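Can a robot plug in a cable yet?

Posted in October, under Tinkering

I've been putting off this post for weeks because I kept finding one more demo to watch! Folding towels gets all the attention, and I get it, towels are fun. But my own test for a useful machine is duller: would it plug in a network cable for me while I stay off my knees?

Think about what that takes. You have to find the right port, turn the connector the right way, and push just hard enough. The cable is the sneaky part (it has opinions, and it drags your hand wherever it wants to go).
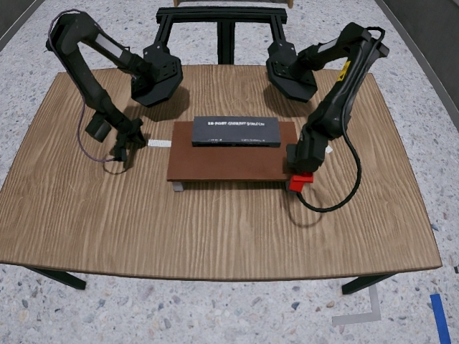 Two arms and a network switch, in simulation. The red piece looks to be the connector.

I love setups like this one. With a switch sitting on a raised board, the ports along the front are easy to get at, which is a whole lot kinder than the back of my TV stand. Still, look at the size of those openings next to the gripper! Being off by a hair is enough to miss.

So, are we there? For one known switch on a tidy table, I think we're close. I'd happily watch 1000 tries in a simulator and cheer for every click. For my hall closet, with the vacuum leaning on everything, I'd say not yet. Dishes are probably further off than that, and I have thoughts on dishes, so that's the next post.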